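The list on the door of room 146

Last updated: 24th May

My daughter sat the scholarship test of the Umstead school in April, and I promised two other mothers that I would write down how it went. I am slow in writing English, so it took me some weeks. I hope it is still useful for the families who will try next year.

First, what the test is. Umstead gives places with reduced fees to children who enter the ninth grade. There are two papers and one short talk with a teacher. The first paper is mathematics, the second is reading and a composition. This year 398 children registered. I know this number because it was printed on the letter we received, next to my daughter's own number, which was 384. She registered late, because of me. I had put the form in a folder with the electricity bills.

We prepared at home until January and after that with a tutor, Géza Katona. He taught physics for a long time and now he takes a few pupils in the evening, in the flat of his sister on the second floor above a bakery. My daughter came home from each lesson smelling of bread. He is not a soft teacher. In the first lesson he gave her one problem about two trains and let her sit with it for fifty minutes. She was angry in the tram the whole way. The next week she asked if we could go earlier.

For books we used mostly the Bíró collection of problems, the old edition with the gray cover. I found it second-hand. The solutions at the end have mistakes in chapter four, so please be careful there; we lost one Saturday to a problem about percentages where the printed answer was simply wrong. Many parents in our group paid for Prollum, the practice program on the computer. We tried it for a month. My daughter liked the small tests, but she began to guess quickly in order to see the green mark, and Géza Katona noticed it in her written work before I told him anything. We stopped. Another child may use it with more patience than mine, so I don't want to speak against it.

The composition was the part I worried for. We speak two languages at home and in both of them my daughter writes short. She says what she wants to say and puts the period. In the practice compositions she never filled the page. I asked her teacher at school for help, and the teacher gave me a piece of advice that I would pass to everybody: let the child tell the story aloud first, while somebody is cooking or folding clothes, and ask her questions at the places where you got lost. Then she writes. We did this two evenings in a week. Her first text was nine lines. By the spring she could write a page and a half, and I knew more about her friends than I had known in a year.

The day of the test was cold and we arrived too early. The parents are not allowed inside the building during the papers, but the school opens the dining hall and one can buy tea there. I sat with a father whose son was trying for the second time. He told me that last year the boy finished the mathematics paper with half an hour left and did not check it, and he missed the place by a very small number of points. This year he had written CHECK on the inside of his pencil case. I thought this was a good idea and also I felt sorry for the boy.

My daughter came out of the first paper red in the face and ate two sandwiches without speaking. After the second one she was talking so much that I could not follow. The subject of the composition was "A thing I repaired". She wrote about the lamp of her grandfather. I asked if she wrote that we never managed to make it work. She looked at me as if I were very old, and said of course, this was the end of the story.

The talk with the teacher was two days later, in the same building. It lasts only ten minutes. They asked her which book she had read without being told to, and what she does when she doesn't understand something in class. She answered that she waits until the end and asks a friend. I was afraid this was a bad answer. Later I heard from her that the teacher laughed and said he did the same in meetings.

While we waited in the corridor there was a sheet on the wall about the Drodonine prize, which the older pupils can win with a project in science. Two names on it were from our own district. I took a photo of the sheet and sent it to my husband, who answered with a question about the parking.
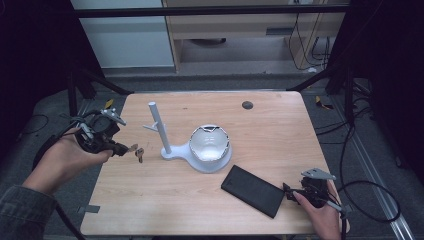

Photo: from the author's own collection

The results came on paper, on the door of room 146. I know that today everything is sent by e-mail, and the e-mail did come also, but in the evening. In the morning there was the list, and those who lived close went to see it. We went. I held her bag and she went alone to the door, because she asked me to stay by the stairs. There were so many backs in front of the list that I could not see anything. Then she came back walking at a normal speed, so I prepared a face for bad news. She had the place — not with the full reduction, but with half of it, and for us this is enough to say yes.

Her mathematics result was higher than in any of the home tests. In the composition she received a short comment by hand, which said "Good ending." I have put this paper in the folder with the electricity bills, since now I know that I will never throw this folder away.

The son of the father from the dining hall is also on the list. I looked for his name in the evening, when the e-mail came.

Some practical things, for those who asked me:

The form costs nothing, but the school wants a copy of the last two school reports with a stamp. Our school office needed eight days to make the stamp. Ask early.

Calculators are not allowed. A ruler is allowed, and the compass too, but my daughter did not need the compass.

The tram to Umstead is number 581 on the printed timetable and has only the name of the last stop on its front. We let one go past for this reason. On Sundays it doesn't run at all, and the replacement bus stops on the other side of the bridge.

Bring food. The dining hall sells tea and one kind of biscuit.

If your child does not receive a place, there is a second list in the summer, when some families refuse. The lady in the office told me that it moves every year, and that it is good to telephone and say you are still interested. She said it in a low voice, but she did not say that it was a secret.

My daughter has asked to continue with Géza Katona until the summer, though there is no test any more. He gave her another problem with trains last week. Now there are three of them, and one leaves late.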